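Zirbridge kitchen set, teleoperated demonstrations for the Flidden arm. 200 episodes, recorded at 15 Hz.

## Views

- `head`: wide view of the counter 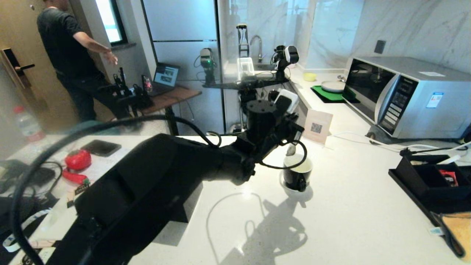 *Head view, gripper near the mug.*

- `wrist`: close view of the fingers – use it for grasp timing 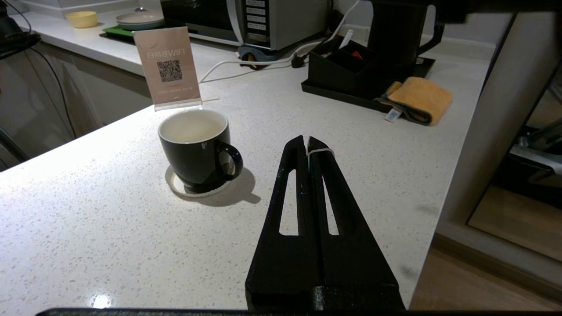

Both streams share one clock. Joint states are stored per step in `state.npy`.

## Task

Hold the kettle by its handle and tilt it over the mug.

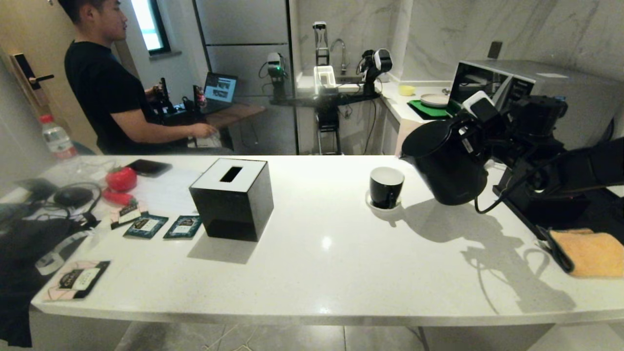
## License

Research use only.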